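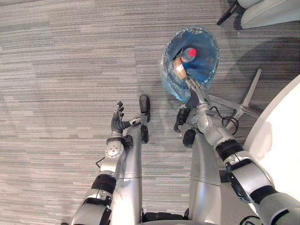 According to a reader, our Drisley ward result has a candidate winning with 2471 votes out of an electorate smaller than that, and would we care to comment. We would not, but we did open a ticket.

Ticket 42: Live results box shows wrong totals
Site: Miltow Courier, local politics section
Opened: 8th July
Priority: High (was Low until the council press office called)

Problem
The results box on the Drisley by-election page doubles the vote count whenever the page is refreshed by an editor. Readers refreshing do no harm. Editors refresh a lot on election night, mostly out of nerves.

The headline reads "Drisley seat held" and is correct. The paragraph underneath is correct. The box between them gives turnout as over 100 percent, and it is of course the box that people took screenshots of.

Tried so far
Cleared the page cache. No change.
Cleared the cache on the phone of the person complaining. No change, and the complaint got longer.
Turned the box off and on. The count doubled again, so please don't do that.
Retyped the figures by hand. This held until the next feed update, when the typed figures were added to the feed figures. The losing candidate briefly took the lead.

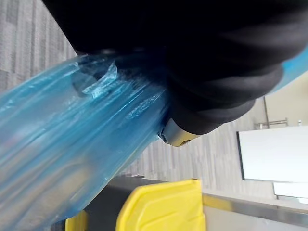
Checked the December by-election page for comparison. That one still uses the old box from Manadus, which is ugly and has a scroll bar for no reason, but adds up. The fault came in with the Quintana box, then, and we have only had that on the Drisley page.

Workaround
Box removed. Plain text result pasted in, with a correction line at the foot of the story. The desk wanted the line to say "due to a technical error" and legal wanted it to say what the error was, so it now does both and is longer than the result.

Still open
The "Read more" teaser on the front page keeps its own copy of the numbers -- why, I couldn't say -- and it is still showing the wrong total. It also stops in the middle of the word "majority".

Sent the log to Quintana with 2 screenshots and the feed address. 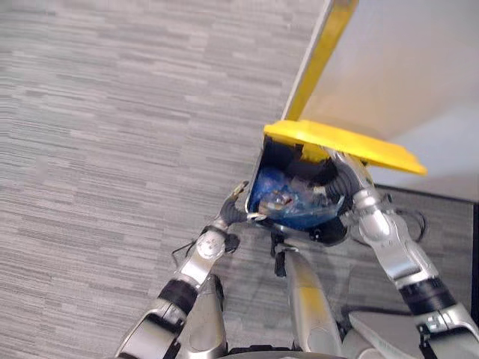 Quintana support replied that the box is working as designed: every save by a logged-in editor counts as a new polling station report, and we should tick "Replace existing totals" in the settings.

The setting exists. It is under Fonts and Colors.

Ticked it on the test page and saved five times. Totals stayed put. Ticked it on the live page, put the box back, saved once and left it alone.

Teaser fixed separately by deleting it and writing a new one. The word "majority" now fits.

Status: Pending. Leaving this open until the postal vote figures are added on the live page. Editors are asked to keep their hands off the refresh button until then, and the desk has replied with a thumbs-up, so I'll check again in an hour.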